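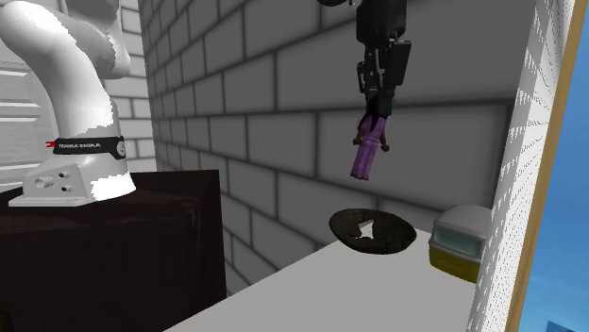 How to read a furniture rental contract before you sign

Rental furniture ads love the monthly price. Ignore it for now and get the full contract, the one with the small type, before you hand over a card number.

1. Find the total. Multiply the monthly fee by the minimum term, then add delivery and pickup. A quote I got from Canirent came to 1129 dollars for a dresser and a bed. A store in Irton sold much the same pair for 700. I was told the rental was "flexible." Flexible for whom?

2. Look for the notice period. Mine was 30 days, and it only started on the next billing date — so really it could be closer to two months.

3. Read the damage section twice. "Normal wear" sounds fair until you try to find where it's defined. If it isn't, email and ask whether scratches and cup rings count. Keep the reply. A phone call is worth nothing later.

4. Check the damage waiver. The one I was offered cost 194 dollars over the term and left out stains, pets and moving the piece yourself. I crossed it off.

5. Ask about the buyout price. Some firms count your payments toward it, some count half, some go vague.

If they won't send the contract ahead of time, I'd walk away. Used dressers are cheap.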